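Progress report to the Fovora small grants fund
Prepared by Chaimae Fahmy, August 11, 2020
Project: packaging claims and shelf life in small grocers

Summary

We are behind on two parts of the work and ahead on none. The shop survey is done. The storage trial is running but the results so far do not support what we told you to expect in May, and I would sooner say so now than in the final report.

Shop survey

Five shops took part. All were asked to log what they threw away and why. The logs are of mixed quality. Two are careful and dated, and the others read as if they were filled in on the last evening. The Coşkun shop wrote "old" against nearly every line, so we cannot tell stale goods from damaged ones or from stock that simply passed its date. Recep Karakaya has been back to ask, and got fuller answers by talking to the staff at the till than we ever got on paper.

Storage trial

The Citurex liner was sold to us as keeping dry goods fresh well past their usual date. After four weeks we see no difference between lined and unlined boxes that I would be willing to put my name to. The supplier says the room is too warm. Perhaps it is — but shops are warm too, and a liner that only works in a cool room is of little use to the people this grant is meant to help.

Dinex has offered us a second batch free of charge. I have said yes, on the condition that the trial is run the same way and that they do not see the results before you do.

Spending

Within budget. Travel is well under because of the spring closures. We would like to move what is left of it to the second batch of testing, and need your agreement in writing.

What worries me

The survey may be measuring how well shops keep records and very little else. I do not think a longer form will cure this. Recep wants to try short weekly phone calls in its place, which I support without much hope.

Next steps

Phone calls to begin with two shops. Second liner batch to start once it arrives. Draft findings to follow. 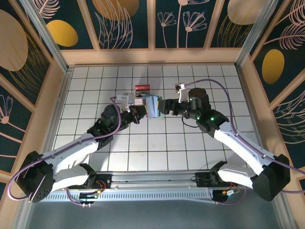
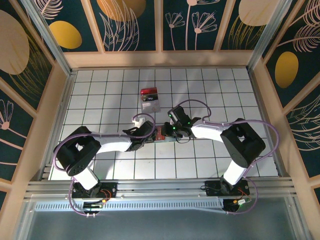 Small packaged goods and handling on the tiled work surface (first picture); the same kind of surface with a flat reddish-orange printed item (second picture).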